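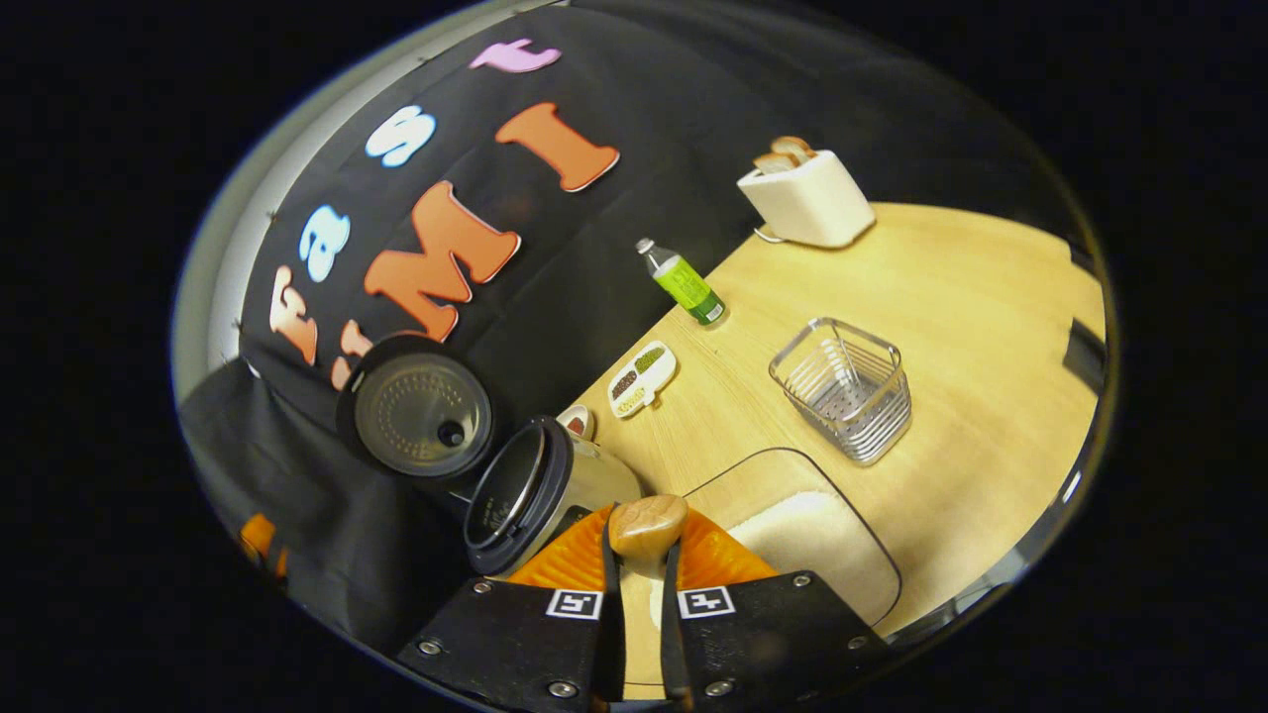 Home Explore Notifications Messages Profile

Toast thread. I spent most of September trying to fix breakfast in our place and a few people asked what I ended up doing.

The problem was the crumbs. We have one table, it's light wood, and we eat at it, work at it and make toast on it. Everything that falls out of the toaster ends up in the grain or on somebody's sleeve.

First change: the toaster stays on the table. I used to carry it back to the shelf after every use, and it dropped crumbs the whole way. Leaving it out is less tidy to look at and there's less floor to sweep.

Second change: I empty the crumb tray every 2 days. Unplug it, let it cool, slide the tray out over the sink. If yours has no tray, turn it over above the trash and shake it gently. Do not put a knife in there.

Toast goes into a wire basket when it comes out. On a plate the bottom slice goes soft from its own steam. In the basket the air gets under it. Mine is from the Frerichs outlet in Turilport and it cost less than the bread did that week.

If your basket has holes in the bottom, put it on something. I learned this with seeded bread. A cloth napkin works and you can shake it out the window.

Bread: I slice the loaf the day I buy it and freeze it. Frozen slices go straight into the toaster, one setting higher than usual. Ours goes up to 7 and I use 4 for fresh, 5 for frozen. Your toaster will be different.

Timing, for the person who asked: fresh bread on 4 takes 90 seconds in the first round. The second round browns faster, so I turn it down a notch. I timed this with my phone, so don't build anything on it.

Cleaning the table. Dry brush first, then a damp cloth, then a dry cloth. If you go in with the wet cloth first you make paste. I keep a Jolano dustpan brush in the drawer just for this and it doesn't get used on the floor.

Keep the dish soap closed and away from the food side.

Cord: leave it where you can see it and don't run it behind the toaster against the hot side. If it hangs over the table edge, somebody will catch it with an elbow.

Still undecided on butter. It's too hard from the fridge and too soft by noon if I leave it out. The Tutitz butter dish everyone recommends is sold out again. If you have one, does the lid stay on?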